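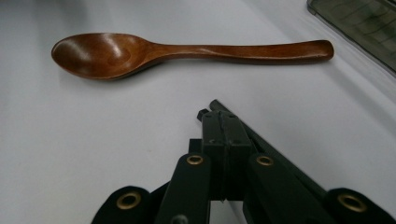

Issue 121

## Looking after your wooden spoons

If you cook as often as we do here in Cadovthorpe, your wooden spoons will work harder than anything else in the kitchen, and they do repay a bit of kindness. I like to set aside an evening in August for mine, before the jam making gets under way.

Wash each spoon by hand in warm, soapy water and dry it with a tea towel straight away. Please don't leave them soaking in the bowl – I've split two good ones like that, and I was cross with myself for days!

Leave them overnight to dry right through. If the wood feels rough or furry, rub it along the grain with fine sandpaper (200 grit is what I keep in the drawer) and wipe off the dust with a damp cloth. Let it dry again.

Now pour a little food-safe mineral oil on to a clean rag and work it in all over, going twice round the neck, where the wood always seems thirstiest. Stand the spoons in a jar, handles down, and go and put the kettle on. Wipe away whatever hasn't soaked in by bedtime.

Menaka Pathirana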